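# Sorting and Packing Assistants (Part-Time), Small Household Goods

Terano Reuse Center, Skustville
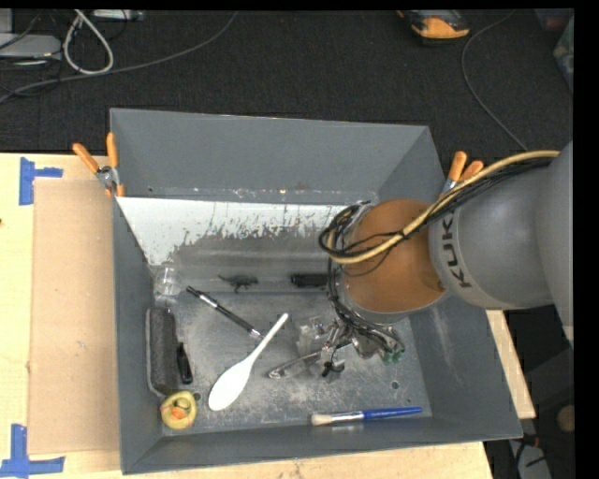 *Small goods in a sorting bin, among them a white spoon and a toy dinosaur.*

Posted 14/12/2023

The Terano Reuse Center invites applications for two part-time positions in its Small Household Goods section. The section receives mixed donations from homes, schools and offices in Skustville and the neighboring town of Datley, separates them by type and condition, and prepares them for sale or for transfer to partner organizations. The positions are open to applicants with or without previous experience in warehouse or retail work.

## About the section

Small Household Goods handles what the Center calls "drawer contents": kitchen utensils, pens and other writing items, toys, small containers, keys, batteries, cords and similar objects. Donors seldom separate these before delivery, and a single bin may hold items belonging to several categories. Large donations such as furniture, bedding and appliances are handled by a different section and do not form part of these positions.

The section processes roughly 900 bins a year. Sorting takes place at tables on the ground floor of the Fogh Building. Finished boxes are weighed, labeled and moved by cart to the storage room at the end of the same corridor.

## Duties

Under the direction of the Section Supervisor, the assistants will:

- empty and sort incoming bins according to the Center's category list;
- check plastic items, including clear containers and lids, for cracks and sharp edges;
- test pens and markers, and discard those that no longer write;
- inspect toys for loose parts and set aside any that may be unsuitable for young children;
- wash utensils and other kitchen items before packing;
- remove batteries from donated goods and place them in the recycling container provided;
- pack sorted goods in boxes, with a contents slip in each;
- return personal items such as keys, photographs or letters to the front office on the day they are found;
- wipe down bins and tables at the end of each shift.

Assistants may also be asked to help at the donation desk during the annual collection drive in November. Additional hours worked during the drive are paid at the regular rate.

## Hours and pay

Each position is for 16 hours per week, divided into four shifts. Morning and afternoon shifts are available, and the Center will try to meet stated preferences. Shifts are fixed for the term of the appointment unless both parties agree to a change in writing.

The rate of pay is $23 per hour. Appointments are made for one year, with the possibility of renewal. The first month is a trial period, during which either party may end the appointment with one week's notice.

## Requirements

Applicants must:

- be at least 18 years of age on the first day of work;
- be legally authorized to work in the United States;
- be able to stand or sit at a table for the length of a shift, with breaks;
- be able to handle small objects with care and tell similar materials apart by sight and touch;
- be able to read and complete simple forms in English.

Experience in sorting, packing, inventory or thrift retail is welcome but not required. Knowledge of a second language spoken in the Skustville area will be considered an advantage for work at the donation desk.

Occasional lifting is part of the work. Applicants who cannot lift heavy boxes are still encouraged to apply, as carts and a lifting table are available and duties can be arranged accordingly.

## Training and equipment

New assistants complete two days of paid training before their first regular shift. Training covers the category list, safe handling of broken or sharp items, battery removal and the labeling system. Gloves, aprons and safety glasses are supplied by the Center. Closed-toe shoes are required and must be provided by the employee.

## How to apply

Please submit the following:

1. A completed application form, available at the front office or by mail on request.
2. A brief letter, no longer than one page, stating your interest in the position and your preferred shifts.
3. The names and contact details of 2 references, who may be former employers, teachers or supervisors of unpaid work.

Applications should be addressed to Samah Samir, Personnel Office, Terano Reuse Center, Fogh Building, Skustville. They may be delivered in person during office hours. Review will begin immediately and will continue until both positions are filled.

Selected applicants will be invited to a short interview and a practical exercise in which they sort one mixed bin and complete the contents slip. No preparation is needed for the exercise. Questions about the duties or the work area may be directed to Precious Tolentino, Section Supervisor, through the front office.

The Terano Reuse Center is an equal opportunity employer. Applicants who need an accommodation at any stage of the application process should inform the Personnel Office when submitting their materials.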